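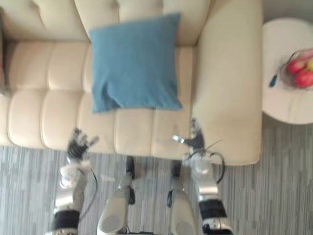 Wie oft muss die Sitzgruppe im Aufenthaltsraum geprüft werden?
Einmal im Monat die Kurzprüfung nach dieser Liste, die große Prüfung im Mai und dann wieder im November.

Prüfliste Wohn- und Aufenthaltsbereich, Haus Drolesach
Bereich: Sofa, Beistelltisch, Teppich, Wege
Stand: Mai, Beginn 14:30
Status: o.k. / Mangel / offen

1. SOFA

1.1 Standfestigkeit
o.k. Kippt nicht, wackelt nicht. Füße hinten links nachgezogen, halbe Umdrehung.

1.2 Bezug, helles Leder, cremefarben
o.k. Keine Risse gefunden. Bitte NICHT mit dem Küchenreiniger drübergehen, letztes Mal war die Oberfläche danach stumpf. Nur Lederpflege aus dem Schrank im Flur, Flasche 500 ml, ist noch halb voll.

1.3 Nähte Sitzfläche
Mangel, klein. Zwischen den Polsterstreifen sammelt sich Krümelzeug, die Nähte sind tief. Mit Fugendüse absaugen, Stufe 1. Bei der Gelegenheit nach Münzen, Nadeln, Tabletten schauen. Beim letzten Mal eine Tablette gefunden, gemeldet.

1.4 Rückenlehne
o.k. Füllung gleichmäßig, nichts durchgesessen.

1.5 Armlehne rechts
o.k. Breit und oben flach, wird deshalb gern als Ablage genommen. Keine Tassen drauf abstellen!! Hinweis an alle Schichten nochmal raus.

1.6 Sitzhöhe
43 cm, gemessen Vorderkante unbelastet. Für manche knapp. Sitzerhöhung ist bei Kanda angefragt, Antwort steht aus. -> offen

1.7 Zierkissen blau
o.k. Reißverschluss zu, Etikett dran. Bezug knittert, macht nichts. Waschen bei der nächsten Runde, 30 Grad geht laut Etikett. Nach dem Waschen wieder mittig hinstellen, nicht auf den Boden legen (Stolpern).

2. BEISTELLTISCH WEISS, RUND

2.1 Kante / Splitter
o.k. Einmal mit der Hand rum, glatt.

2.2 Standsicherheit
o.k. mit Einschränkung. Bei Druck auf den Rand gibt er leicht nach. Nicht als Aufstehhilfe benutzen, steht auch im Aushang. Schrauben unten nachgezogen, nächsten Monat wieder schauen.

2.3 Abstand zum Sofa
o.k. Tisch neben der Armlehne lassen, nicht davor. Wird beim Saugen immer wieder verrückt.

2.4 Obst
o.k. Äpfel fest, keine Druckstellen. Täglich morgens durchsehen, weiches raus. Schale einmal die Woche auswaschen und richtig trocken machen bevor das Obst wieder reinkommt.

2.5 Kleinteile auf der Tischplatte
Mangel. Dünne, spitze oder lange Sachen gehören nicht lose auf den Tisch. Abends alles in die Schublade. War im letzten Protokoll auch schon drin, bitte jetzt mal machen.

3. TEPPICH GRAU

3.1 Kanten und Übergänge
o.k. Türschiene fest. Klebeband am Übergang erneuert, 50 mm breit, das alte war an einer Ecke hoch.

3.2 Wellen / Falten
o.k. Mit dem Fuß abgelaufen. Achtung, wegen dem Streifenmuster sieht man Wellen schlecht, also immer ablaufen, nicht nur gucken.

3.3 Flecken
offen. Helle Flecken fallen auf, dunkle gehen im Muster unter. Grundreinigung bei Clisthorpe angefragt, Termin fehlt noch. Möbel müssen dafür raus, zwei Leute einplanen.

3.4 Rutschprobe Hausschuhe
o.k.

4. WEGE UND LICHT

4.1 Durchgang vor dem Sofa
o.k. Rollator kommt durch, ausprobiert.

4.2 Kabel
Mangel, sofort behoben. Verlängerung lag hinter dem Sofa lose, jetzt mit Clips an der Leiste. Keine Mehrfachsteckdose unter Polstermöbel schieben.

4.3 Leselampe
o.k. Leuchtmittel getauscht, 4000 K. Einigen ist das zu kalt, wärmeres liegt im Lager, kann beim nächsten Mal gewechselt werden.

4.4 Rauchmelder
o.k. Testknopf gedrückt, laut genug. Datum auf dem Aufkleber nachgetragen.

4.5 Wand hinter der Sitzgruppe
o.k. Leichte Scheuerspuren von der Lehne. Sofa eine Handbreit vorziehen wenn gereingt wird und dann so stehen lassen.

5. OFFENE PUNKTE
Sitzerhöhung Kanda, Rückruf fehlt
Termin Clisthorpe für Teppich
Schublade für Kleinteile beschriften
Ersatzfüße Sofa bei Vũ bestellen, die vom letzten Mal waren zu kurz, Gewinde vorher messen
Aushang Beistelltisch neu drucken, der alte ist vergilbt

Bemerkung: 2.5 steht jetzt zum dritten mal drin. Beim nächsten Durchgang zuerst prüfen.

Ende 15:10. Kopie im Ordner Hauswirtschaft, Fach 2.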